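3.2 Work surfaces in the shared workshops

The second group of questions dealt with the work surfaces. In the interviews of the first stage, members of all the workshops came back to this topic again and again, often without being asked. They spoke about height, about the edge of the table, about the colour of the top, and most of all about how much of the surface was free when they arrived. For this reason we decided to treat the table as a separate unit of study, and not as a part of the furniture in general, as was done in our earlier report on Vokden.

The three workshops differ in how they came to have their tables. In Vokden the tables were taken over from a closed school, and most of them are older than the workshop itself. In Mimska they were built by the members during the first winter, from timber that was bought together. In Savis the tables were ordered from one supplier and all have the same height. These differences were helpful to us, as they made it possible to compare tables which are used for similar work but have a very different history.

Altogether we collected 362 entries in the table diaries. A table diary is a small notebook which hangs from the table on a string. Each person who finishes a piece of work is asked to write down the kind of work, the time of starting and finishing, and any remark about the surface. The remarks were not required, and many people left this line empty. Where a remark was written, it was usually short. "Too low for sawing" and "glue again" are typical. We coded the remarks into 11 groups, following the method of Bautista, the project from which we also took the form of the diary. Two coders worked separately and then compared their results. Where they did not agree, the entry was read again by both, and if the meaning stayed unclear it was left outside the coding.

The largest group of remarks concerned the height. Members who do fine work, such as bookbinding or the repair of small clocks, prefer a surface which is near to the eyes. Members who plane, saw or press need a lower one, so that the weight of the body can help the arms. A table of middle height satisfies both groups only partly. In Savis, where all tables are equal, the members put boards or boxes under their work to raise it, and this habit was mentioned in the diaries as a nuisance, above all when the box was borrowed and did not come back. In Vokden the school tables are of two heights, and the members have simply divided themselves between them. Nobody had planned this arrangement. When we asked about it, most members were surprised that the tables were not the same.

The second group concerned the position of the table in the room. We distinguish here between tables which stand along a wall, tables which stand free and parallel to the walls, and tables which stand free and at an angle. The last position is seldom recommended in handbooks on workshop planning, as it is considered to waste floor area. In Mimska, however, the members had turned one table in this way during the second year, and they kept it so. They explained that a long piece of wood can then be pushed along the diagonal of the room, where there is more space at both ends. They also said that two people can work at such a table without standing with their backs to the door. We have no measurements to support the second explanation, but it was repeated by several members independently of each other. 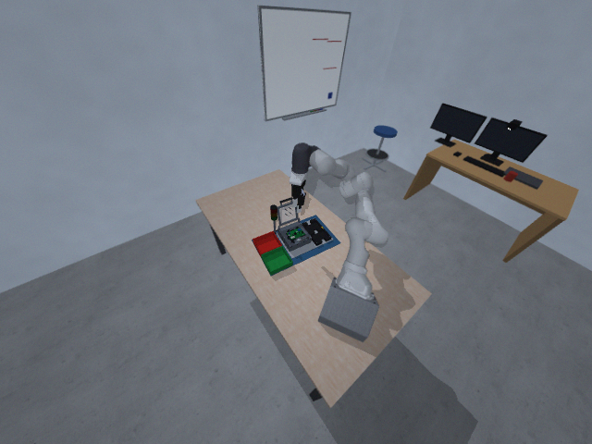

Figure 2. Wooden worktable standing diagonally in a room with a grey floor (computer rendering).

The angled position also has its costs. Sweeping takes longer, and the corners behind the table tend to collect things which have no other place. In the diary of the turned table in Mimska we found complaints about a bucket, a roll of carpet and a broken chair, all written within the same month. The members who wrote these complaints did not wish, however, to have the table turned back. One of them wrote that it was easier to move the chair. A further difficulty appears with electric tools. If the sockets are on the walls, the cable to a free table must lie on the floor, and at an angled table it will cross one of the walking paths almost in every case. Mimska has solved this with a cable from the ceiling, which was paid from the common fund. Vokden has no such cable, and there the free tables are used mainly for hand work.

The third group concerned the surface itself. Most of the remarks speak about damage: cuts, burns, drops of paint and old glue. Here the opinions were divided in a way which we had not expected. Some members regard every mark as a loss and cover the table with cardboard before they begin. Others feel more free at a table which is already marked. In the interviews, a member of Vokden told us that at the new table she "worked like a guest", and at the old one "like at home". Several new members, on the other hand, understood the marks as a sign that the workshop was not well kept, and in Savis this was given as one of the reasons for sanding all the tops every December.

The colour of the top was mentioned less often, but the remarks about it were more exact. A light top makes it easier to find small screws, pins and needles, and it reflects the light from the window to the underside of the work. A dark top is said to be more restful in the evening under lamps. Those who sew with white thread preferred the dark top, and those who draw preferred the light one. As the workshops are open until nine in the evening, and in the winter months most visits take place after sunset, the choice of the colour is connected to the choice of the lamps. We did not study the lamps in this stage, and we recognise this as a weakness.

The fourth group may be called remarks about other people. They do not describe the table, but the person who used it before. Left tools, dust, unfinished objects and cups belong here. We were at first not certain whether these remarks should be counted among the surface remarks, as a clean table and a dirty table are physically the same. We decided to include them for a practical reason. When a member said in the interview that a table was "bad", and we asked for the meaning of this word, the answer was more often about its condition on arrival than about its height or its material. A table which is well made but always covered is, for the user, a small table.

It is worth noting how the three workshops try to deal with this. In Vokden there is a rule that unfinished work may stay on the table for one night if a name is written beside it. The rule is known to all and followed by few. In Mimska the unfinished work is carried to a shelf, but the shelf is full for most of the year. In Savis there is no rule, and yet the number of complaints in the diaries was the lowest. We suppose that this is connected with the booking list, which shows who had used the table before and so makes a rule less needed. The members themselves gave another explanation, namely that the tables in Savis are nearer to the entrance and that people are ashamed to leave a mess where it is seen first.

The remaining groups were small. They include remarks about stability, about the sharpness of the edge, about the space for the knees when sitting, and about the vices. The stability remarks came almost only from Mimska, where the floor is uneven. There the members use thin wedges, which get lost and have to be cut again. The remarks about the space for the knees came from those who work seated for more than one hour, and they concern the rail under the top, which in the school tables of Vokden is very deep. One table had its rail cut out on one side by a member, without permission. According to the diary it became afterwards the most wanted table for sewing.

We must also mention a limit of the diary as a tool. People write more when they are annoyed than when they are content, and a table without remarks is not necessarily a good table. It may be one at which nobody likes to stay. For this reason we compared the number of remarks with the hours of use, and in the next section we discuss only the tables for which both were known.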